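Does a Quiet Room Help You Remember? Our Term Project on Study Spaces

Submitted 2018-04-20
Module: Everyday Psychology, Dunstan College
Written up by Cirilo Esquivel

Why we picked this

Everyone in our year group has a strong opinion on where to revise. Some swear by the café downstairs, some put headphones on in bed, and a few (me included) will walk twenty minutes to the Wovgate library just to get a seat on the silent floor. We wanted to find out whether the place makes any difference to what you remember the next day, and I have to say this turned into the most enjoyable piece of work I've done since I started here!

What we did

We asked 9 people from the course to learn lists of Stutia words. Stutia is a made-up language that an older student wrote for a project in the past, so no one could have a head start from school French or a Polish grandmother. Each person learned one list in the college café at lunchtime and another in a quiet study room, with six days between the two sessions. Half an hour of learning, then home, then a written test the next morning.

We swapped the order for some people, so that getting better with practice wouldn't spoil the results. The lists were matched for word length as well, a job that took far longer than the testing did. If you ever try this, do the lists first - we did them last and had to throw out a whole afternoon's work in January when it came out that one list was full of words that sounded like food.

The study room

I loved working on this part. We wanted as little as possible to look at: a plain grey tabletop, a white wall behind it, no posters, no clock ticking away. I read a lot about offices and classrooms before we settled on it, and there's a huge amount written about noise but much less about what's in front of your eyes while you learn.

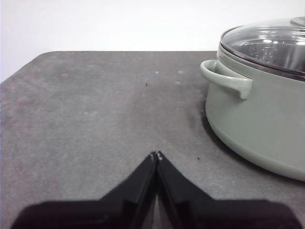 Dalibor Michalík thought we had the question slightly wrong. In his view the café list was bound to suffer at lunchtime, when people are hungry and looking out for their friends, and we should have run both sessions at the same hour. He also said he remembers things better with a bit of chatter going on, and that a silent room makes him listen to his own breathing.

I think he's right about the hour, and I'd change it next time. The breathing point came up again in the comment sheets, too.

What we found

Seven people did better with the quiet room list and two did better with the café list. The two café people were both delighted, as you can imagine, and both said they always revise with the radio on at home. It's a small group, so I don't want to make big claims, but the gap was wider than any of us had guessed.

The mistakes were fascinating as well. After the café session people tended to mix up words from the same list, while after the quiet session they more often left a blank. I'd love to know why!

What we'd do differently

More people, the same time of day, and a third session with music. We'd also use the Stileck scoring sheet from the start, where half marks are allowed for a word that is nearly right. Our own marking was all or nothing, and it felt harsh when someone had missed a single letter.

The word lists and blank answer sheets are in the folder at the module office if another group wants to carry on with it.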